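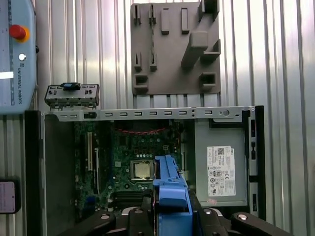 What does the Zetby parts list cover?
Desktop and small server hardware sold for office use, one row per part, with the sockets and slots each part fits.

Contents
parts.csv — 3,801 rows, UTF-8, comma separated, header on the first line.
fits.csv — pairs of part IDs known to work together.
retired.csv — 542 rows removed from parts.csv in the January release. IDs are never reused.

Fields in parts.csv
part_id: integer, unique.
maker: text, as printed on the label.
class: board, cpu, memory, supply, case, card or cable.
socket: text, empty where not applicable.
source: tekano or romow.

Sources
Rows come from the Tekano stock export and the Romow repair log. Where the two disagree on a socket name, the Tekano spelling is kept. Oddsson part numbers changed format between exports; both forms are listed, separated by a semicolon.

Known problems
Case depth is missing for most rows from Romow. Memory speed is the rated value — no measured speeds are included. Cable lengths are in inches in the Tekano rows and centimeters elsewhere.

Loading
The import script reads 1,000 rows at a time. Set BATCH to 3,000 on machines with enough memory.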